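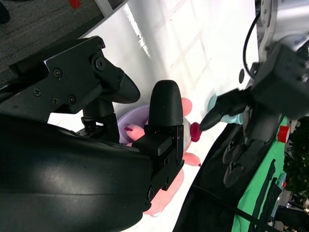

Pink plastic toy.

Home | Kitchen | Laundry | Workshop | Letters | Search

When you receive the pans of another person

April
By Loubna Mahrous

My aunt left me her kitchen. I mean the contents of it, in nine boxes, which my cousin brought up the stairs at Escobedo and put in my hall. There were pans, knives, two wooden bowls, a coffee mill, many lids and very few things that the lids could close. I kept more than I should, and I learned the cleaning of them slowly, with some mistakes. I write down what I do now, for the readers who have asked me about old kitchen things from a relative or from a second-hand shop.

Before you wash anything

Take everything out of the boxes and put like with like. Do not wash yet. Old paper labels under a bowl or inside a lid are lost in the first water, and sometimes they are the only way to know what the thing is made of. I take a pencil and copy the label in a notebook.

Look also for handwriting. My aunt wrote the volume of each pot on a piece of tape at the bottom. One said 335 ml, for a small pot with a long handle, and I still use it to measure the milk for semolina. I painted the number again with nail varnish after the tape came off.

Knives go in a separate tray with the blades all in the same direction. If they are wrapped in old newspaper, open the paper on the table and not in your hand.

Cast iron with rust

A little orange rust is not a reason to throw away a pan. Rub it dry with steel wool until the colour is dark grey everywhere. Wash it with warm water and a drop of soap, dry it at once with a cloth, then put it on a low flame for a few minutes so that no water stays in the surface.

After this, rub in a very thin coat of sunflower oil, wipe it as if you wanted to remove all of it, and put the pan upside down in a hot oven for one hour. Let it cool inside. I repeat this three times for a pan in bad condition. With too much oil the pan becomes sticky like a sweet, and you must start again with the steel wool. This has happened to me twice.

If you see a crack, even a fine one, keep the pan for a plant.

Aluminium that became black inside

Thin aluminium pots turn dark when water is boiled in them for years. Fill the pot above the dark line, add the juice of one lemon or two spoons of white vinegar, and let it simmer for 15 minutes. Pour it out and rub with a soft sponge. Do not use washing soda on aluminium, it makes the dark colour worse and can eat the metal.

A pot with small deep holes in the bottom I do not use for food any more. Mine holds the clothes pegs.

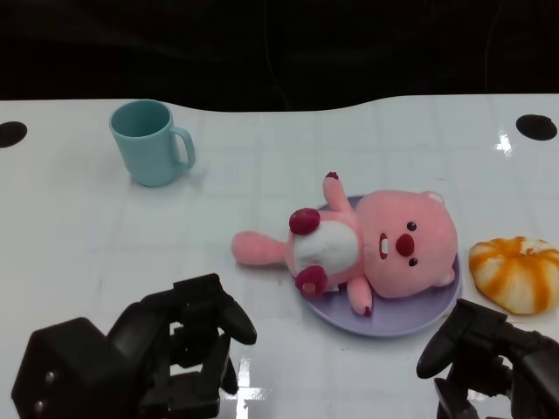 Wooden spoons and bowls

Old wood smells of the cupboard. Wash it quickly in warm water, never leave it to soak, and rub it with half a lemon and coarse salt. Leave the salt on for 30 minutes, then rinse and stand the piece on its side, so that the air can pass on both faces. A spoon which lies flat on the sink dries on one side only and bends.

When the wood is dry to the touch, wait one more day. Then give it food-safe mineral oil with a piece of old cotton. Many people use olive oil, and I also did, but in summer it began to smell rancid and I had to scrub everything again.

If the wood has hairs after washing, use very fine sandpaper in the direction of the grain.

Knives

Carbon steel knives from before my time were grey and blue in places, and I believed this was dirt. It is a normal colour and it protects the blade a little. Remove only the red rust, with a cork dipped in oil and a cleaning powder. Hold the blade flat on a board and rub from the back towards the edge, away from your fingers.

Loose handles with rivets can be repaired. I took two to the sharpener behind the market in Zakside, who put new rivets while I waited outside. For a knife which you will use once in the year, perhaps it is not worth the money.

The coffee mill

Never put water in a mill with iron burrs. Unscrew the handle, take a picture with your telephone of the order of the parts, and lay them on a towel in a row, from left to right as they come out. Clean each one with a dry brush. An old toothbrush is good, and a wooden stick for the corners. When you put it together, grind a handful of dry white rice and throw away the powder, then a spoonful of cheap coffee, which you throw away also.

The drawer of mine was too tight. I rubbed a candle along the two sides and now it slides.

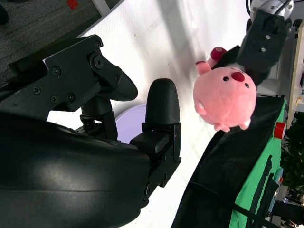 How do I remove the smell of mothballs from tins and lids?

Wash them with hot soapy water, dry them well and leave them open in a place with moving air, for one week at least. If there is still a smell, put a saucer of dry bicarbonate inside the tin, close it and change the powder every few days. A tin that still smells after one month I would use for buttons or screws and not for biscuits.

What to keep and what to let go

I put the things I was not certain of in one box, on top of the wardrobe, with the month written on it. What I had not gone to look for after one year, I gave away. My cousin took the fish kettle, although he does not cook fish. The cake rings went to a neighbour who had lent me her ladder.

The very large couscous pot I kept. It does not fit in any cupboard, so it lives on the balcony in winter and under the bed in summer, and I clean it before each feast with lemon and ash, in the way my aunt did.

Next month I will write on enamel, which needs its own page. If you have a method for chipped edges please send it by the Letters link.

Recent in Kitchen

Descaling a kettle without vinegar smell
Letters: the Tratow apron pattern, corrected
How to fold a tablecloth that is too long
Lining drawers with paper
Where to find spare rubber rings (Vuslow and nearby)
Keeping flour in a warm flat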